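Home | Projects | Reports | Contact

Galier Household Handling, progress report to Moltomska
2019-09-03
Prepared by Kausar Sandhu

Work on the good-practice rules for hand-held gripper recording continued at Flerkville. Rule 2 now requires operators to keep both fingers in view throughout a fabric task. Naveed Ansari checked 520 recordings against the draft; 3000 are due by April.

Duygu Polat has rewritten the section on private homes. Consent is signed per room, and furniture stays where the resident keeps it.

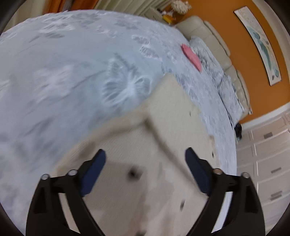

The limit on hand speed is still open. Arnel Layug wants one value for all soft items. A decision is needed before the draft goes to Paulauskas for review.

2 comments | 0 shares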